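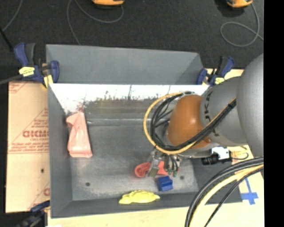

Tuesday, March 11, 2025

Bin day, by which I mean the big gray bin and not the garbage, though the line between them gets thinner every month.

I have been promising to sort out the odds and ends since July. Everything that has no home goes in the gray bin, and for a while this passes for a system. This morning I went in looking for a spare key and came away with a much clearer idea of how I live.

The pink pouch has slumped up against the side with its top folded over, looking like it's waiting for a bus. I bought it from Geneler for the trip to Dotomville, where I used it once, for receipts, and then lost the receipts. The red thing and its flat red neighbor I left alone. They have been together so long it seemed rude. There's the little blue block, which I have stepped on barefoot in two different apartments and still moved across town, wrapped in a dish towel. And the long yellow one with the bumps, over by the near wall. I have now kept it for 3 years on the grounds that the minute I throw it out I'll learn what it was for.

The bin itself is a wreck. Scratches inside, scuffs on the floor, paler worn spots toward its lower and left edges. The Farooqui catalog promised it would hold up for 100 years of household use, and I'd say we are most of the way there. A new one from Oltar is 50 dollars plus shipping. I read the page twice and closed it, since spending 50 dollars to house a pouch and a blue block would mean admitting they live with me.

Decisions reached after an hour: the pouch stays, the block stays, the red things stay, the yellow thing is under review. I did wipe my hands on my pants in a conclusive manner.

No key. I called the locksmith at four and he can come Thursday.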